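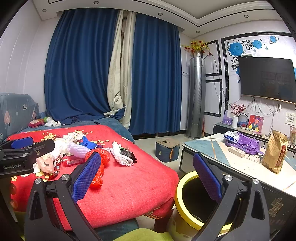

Yellow flowers on a bright red tablecloth.

The long, slow business of a good candle

Apr 28, 2026

I have given a great many candles in my life, and I suspect I gave most of them badly. They were the thing I picked up at the last minute on the way to somebody's birthday, sniffed once through the lid and wrapped in the car. So when I was invited to spend a couple of days in Fallmont with the small firm of Treneva, which has been pouring candles above the old saddler's for 17 years, I went along feeling a bit guilty, and came home with a suitcase that made all my jumpers smell of fig.

You climb to the workshop by a staircase so narrow that the wax has to come up in ten-kilo sacks, one to a shoulder. At the top it opens out into a long, low room with windows down one side, and the first thing you notice (after the smell, which arrives somewhere around the second landing) is how quiet it is. I had imagined bubbling vats. What they have is a row of squat metal melters, a great many jugs, and a radio turned down so low that I never did work out what it was playing.

They make 40 scents at present, though the number goes up and down, and there is a shelf of retired ones that regulars still write in about. The most missed is a tomato leaf candle that was dropped when the oil became too dear to buy. One customer, I was told, bought the last box and burns one a year, on her wedding anniversary, with the windows shut.

Pouring is the part everyone wants to see, and it is lovely to watch, but it takes up very little of the day. Most of the work is waiting. The wax is melted, the scent goes in, it is stirred for longer than you would believe anyone had the patience for, and then it has to come down to just the right warmth before it goes anywhere near a jar. Too soon and the top sinks in the middle like a disappointing sponge. After that the candles sit on racks for a fortnight. I asked whether anybody could really smell the difference between a candle left for two weeks and one left for two days, and was handed one of each. I'll never ask again!

Then come the wicks, about which I could now bore you for an entire train journey. A wick that suits lavender may sulk in sandalwood. Every new scent is test-burned in every size of jar, and the notes are kept in a fat green ledger where one candle, a smoky thing called Stilleo, takes up eleven pages. It went through 269 test burns before they would put it on sale. It is now their best seller, and I have one going beside me as I write. It smells of a cold garden with a bonfire two doors down.

The glass comes from Tsang, a family pottery and glass merchant on the other side of town, and the two businesses have grown up together in a pleasant, muddled sort of way. They share a van. Last August, when a wedding party ordered 844 little favour candles with nine days to go, the merchant's whole staff came over after closing time and tied ribbons until it was dark. There was a curry afterwards, I gather, and some singing.

If you have a candle at home, and I expect you do, let me pass on what I was taught. Burn it the first time until the melted wax reaches the glass all the way round, even if that means sitting up with it for an extra hour and a biscuit. Trim the wick before you light it again. Keep it out of draughts and well away from curtains, and put it out when you leave the room. Stop when there is a thumb's width of wax left at the bottom. The jar will wash out with warm water and a drop of washing-up liquid, and mine are already full of buttons.

The workshop shop is open most mornings, by way of that staircase. Ask for the seconds basket, which lives under the counter.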